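Chapter 4
Containers, Heaps and the Trouble with "Full"

Before you start

You will need the units from Chapter 2 (litres, millilitres, cubic centimetres) and a willingness to be annoyed by crockery. A calculator helps from Section 4.3 onwards.

4.1 How much is a bowlful?

In the market town of Torkville there was once a long and bitter argument about soup. The cook at the Prastness Inn, Graziella Galli, charged by the bowl. Her rival across the square, Tiziana Cattaneo, charged by the ladle. Each was convinced that the other was robbing the public, and each could produce customers who agreed. The argument lasted one September and most of the following winter, and it could have been settled in ten minutes with a measuring jug, had either woman been willing to lend one.

Volume is the amount of space a thing takes up. Capacity is the amount of space inside a thing, waiting to be taken up by something else. In daily life people swap the two words freely and come to no harm. In an examination they come to a little harm, usually one mark's worth.

Suppose a bowl has straight sides and a flat bottom. Its capacity is then the area of the bottom multiplied by the height of the sides. If the bottom has an area of 163 square centimetres and the sides rise 5 centimetres, the bowl holds 815 cubic centimetres, or 815 millilitres, provided you fill it to the brim and have no plans to carry it anywhere.

Most bowls, sadly, are made by people who like curves. We shall deal with those in Section 4.4, once you have had time to prepare yourself.

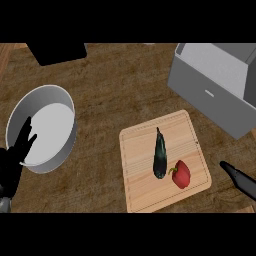 A second difficulty is the heap. Soup lies flat, as liquids do, but rice, flour and sugar will pile up above the rim if you let them, and cooks let them. The old recipe books distinguish a "level" cup from a "heaped" one and then decline to say how high a heap is. Mercedes Espinoza, who taught this course before me, used to set her pupils to measure 50 heaped spoonfuls of rice each and compare results. They never agreed, and the floor was never the same again.

For the rest of this chapter, then, "full" will mean level with the rim unless the question says otherwise.

Words to know: volume, capacity, base, height, level, heaped.

4.2 Straight-sided containers

We begin with boxes, which behave themselves.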